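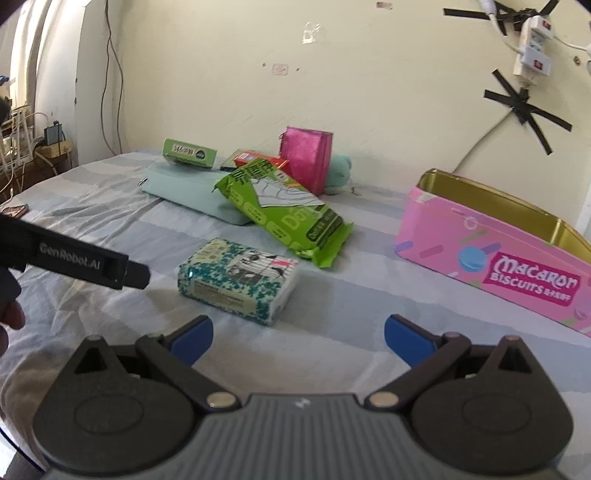 A pack of tissues and a green package on a bed with a striped sheet.

A workshop on packing a small bag for an overnight stay drew 17 people to the Lellotska guesthouse on March 18, 2023, the first of three such sessions planned for this year.

The session was led by Panagiotis Vrettos, who runs the guesthouse and has taught short courses on travel and household storage there for two years. Those taking part laid out everything they meant to carry on a bed before any of it went into a bag.

"People pack straight from the drawer and then can't say what they have," Vrettos said. "Put it on the bed first. You'll see the second pack of tissues and leave it at home."

Most of the hour was spent on small items such as pocket tissues, snacks and pencil cases, which Vrettos said tend to end up at the bottom of a bag under clothes. 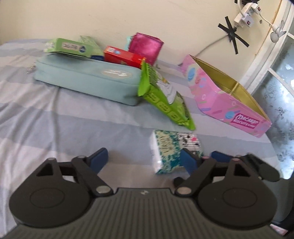 He advised keeping them together in one outside pocket, with soft snack bags on top. Pencil cases can also hold chargers and earphones, he said, and fit along the side of most backpacks.

Each person received a printed checklist to take home. The guesthouse has handed out 278 copies of the list since it was first drawn up in October, most of them to overnight guests.

The next session will deal with packing for children on school trips. Places are free but must be reserved at the Lellotska front desk. Participants are asked to bring their own bag and the items they would normally take for one night away.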